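Wova Table Clear — data card

Maintained by Plallis. Last updated July 2026.

What this is

Table Clear is a paid add-on to the Wova manipulation set. It covers one household job: picking up small soft items from a table and putting them in a basket, using a pair of hand-held grippers. The base set is sold separately.

Contents

- 368 episodes, split across 11 homes
- Left and right gripper video, time-aligned
- One plain-text task label per episode

Objects are things people have in a kitchen: sponges, scouring pads, cloths, plastic bags, foam fruit nets. Most of them change shape when squeezed.
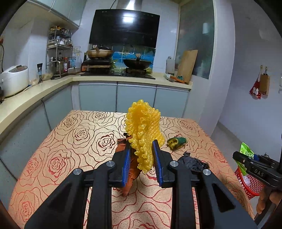

Jaw width is stored per time step in a separate file, in millimeters. Missing values are written as -1 — drop them before training. Video and jaw files share the same episode number.

Known limits

Lighting is whatever the home had. Glossy surfaces such as range hoods can blow out in the video. Thin plastic and dark bags are the hardest items to segment, and we don't ship masks for them.

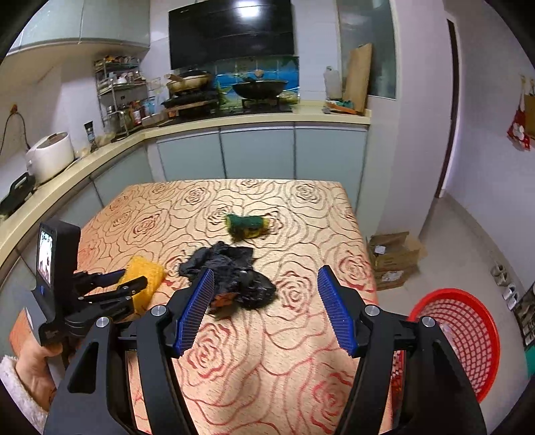 Barros, on the issue tracker, wrote that the two-handed episodes were worth the price but the labels were too short: "pick up sponge" doesn't say which hand. We agree. A hand field was added in the March release, and older files can be updated with the script in tools/relabel.

Getting started

1. Download the sample pack (800 MB) and check that it opens.
2. Run the loader on one episode and compare the left and right clocks.
3. Filter by the label "place in basket" if you only need the last part of the job.

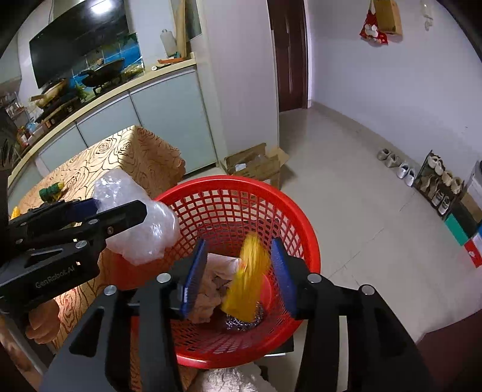

4. Hold out whole homes for testing. The Trillville home is our default test split.

License

One license covers one team at one site. The price is $400, with updates for a year.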